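Saltell Household Repair Requests
Data card, version 2
Published Thursday, January 14, 2021

Summary
This dataset contains 903 written repair requests submitted by tenants of rental housing in the towns of Saltell and Ruddock. It is maintained by the Vitholm Housing Archive and is intended for the study of how residents describe faults in the home. All requests are in English. Spelling and punctuation have been left as received.

Contents
Each record has 15 fields, including the text of the request, the room, the type of fault, the trade assigned and the number of days until the request was closed. Kitchens and bathrooms are recorded separately. Requests that mention more than one room are filed under the room named first.

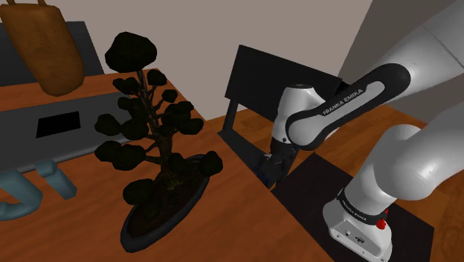 Figure 1. Kitchen interior, rendered: cutting board and wooden countertop.

Collection
Requests were entered through a web form or copied from paper slips by office staff. Paper slips account for 67 records and are marked "P" in the source field. Where a slip could not be read in full, the missing words are shown as three periods.

Labels
Fault types follow the Plavmont list, which was drawn up for building inspectors and has 71 codes. Two staff members coded each record. Disagreements were settled by a third, and the first two codes are kept in the file so that users may measure agreement themselves.

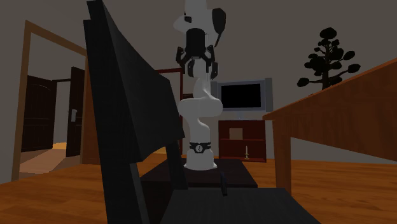 Figure 2. Interior with television and white robot arm, rendered.

Privacy
Names, telephone numbers and unit numbers have been removed. Users must not attempt to identify any tenant or address.

Known limits
Winter requests are overrepresented, and heating faults are therefore more common than they would be over a full year. Closing dates entered in January may reflect the annual clearing of old files. Appliance faults are underreported in Ruddock, where many tenants own their stoves and refrigerators. 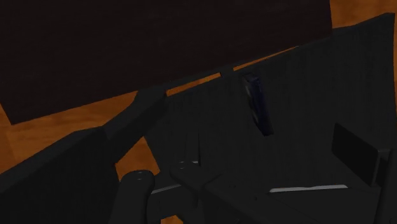 Figure 3. Wooden surface and dark panels, rendered.

Use and citation
The data may be used for research and teaching. Please cite the Vitholm Housing Archive and give the version number. Corrections should be sent to the archive office with the record number in the subject line.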